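How Do You Choose a Hand for a Robot?

Vilthorpe Learning Pages: Machines at Work

A robot arm can bend and turn, but it cannot hold anything on its own. It needs a tool at the end called a gripper. Grippers come in many shapes, and engineers at the Vilthorpe workshop test them to find out which one suits each job.

This summer the workshop is comparing 2 grippers, the Grirkance and the Nustard. The Grirkance has wide fingers. The Nustard has narrow ones. Both are tested on the same task, working on the parts inside a desktop computer.

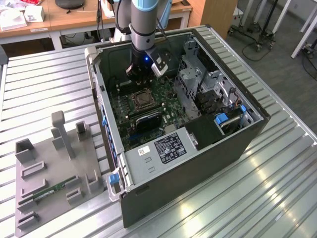
Computer parts are difficult for a robot to handle. Many are thin, and they sit close together. If a gripper squeezes too hard, a part may crack. If it squeezes too lightly, the part may slip.

To make the test fair, each gripper has 60 tries. The arm, the computer and the speed stay the same. Only the gripper changes. Engineers call this a controlled test.

"We write down every try, including the ones that go wrong," says Chinyere Chukwu, who leads the tests. "A dropped part tells us where the fingers need to change."

In June, the Nustard picked up a memory module in 40 of its tries. The Grirkance managed 23.

Try it yourself: pick up a coin while wearing a thick mitten, then with your bare fingers. Which was easier? Write down your results.

Word to know
Gripper: the part of a robot that holds things.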